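Llevo toda la semana discutiendo con mi cuñado por culpa de una furgoneta, así que voy a soltarlo por escrito y me quedo tranquilo. Él dice que un coche viejo es un capricho. Yo digo que capricho es cambiar de coche cada cuatro años, con el anterior todavía oliendo a nuevo.

La furgoneta es una Fasel de las antiguas, motor de 1.601 centímetros cúbicos y 80 caballos los días buenos. Se la compré a Nurhan Altıntaş, que la había cuidado mejor que yo mis muelas – me dio hasta las facturas de las escobillas –, y desde entonces me ha pedido aceite, dos manguitos y un poco de paciencia en las cuestas. ¡Y arranca! En enero, a las siete de la mañana, arranca.

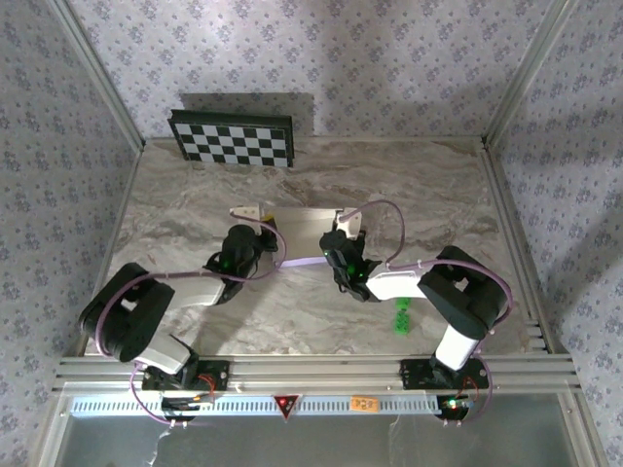
Lo que me fastidia de los modelos de ahora es que para cambiar una bombilla del faro tengas que desmontar medio parachoques. Mi vecino tiene un Tokgöz recién salido del concesionario y le pidieron 107 euros por una lucecita. ¡107! En la mía levanto el capó, meto la mano, me raspo un nudillo y a correr.

Que sí, que gasta más, y en seguridad no hay color, eso se lo concedo a mi cuñado (y a cualquiera que haya frenado en mojado con ella). Si tuviera críos pequeños igual pensaba otra cosa. Pero para ir al pueblo los viernes y cargar leña no necesito una pantalla que me avise de que me he salido del carril, que en mi carretera ni siquiera está pintado.

De momento no la vendo. El mes que viene le toca la correa, y ya tengo el recambio en una caja debajo de la cama.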